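How to teach the arm a new job before it goes near the packing bench

When we got our first arm at Vellell, I thought my job was going to be standing next to it with my hand on the stop button. Two years on, I spend my mornings setting up jobs on screen and I love it! If your workplace is bringing one in, start with the simulator.

First, watch a person do the task. I sat with Rosario Russo while he racked dishes, and wrote down every move he made, including the little ones he does without thinking (he turns each piece before he lets go of it).

Next, build the bench in the simulator. Keep it simple – a tabletop, a board with a brace behind it, a white disc to practise on. Then bring the gripper in low with the jaws open and check the view between the fingers.

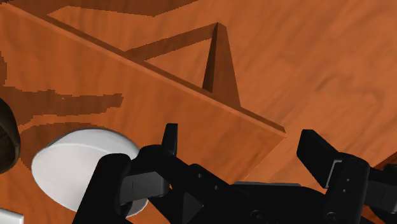 Will the people on the bench lose their hours?

At our place the hours stayed the same, but the work shifted. Rosario does far less lifting now and checks finished racks, and he decides when a job is ready to go live.

Now run the task over and over, moving the pieces a little each time. We ask for 86 clean runs before anyone books time on the real arm. Write down each miss and where the fingers were when it happened.

Last, show the run to the whole shift and let them pick holes in it. Ho-yin Chow spotted a reach that would have crossed her walkway, and we moved the rack the same afternoon – a brilliant catch. Give everyone a turn at the controls too. Save the job under the bench name and the shift, so the next crew can find it.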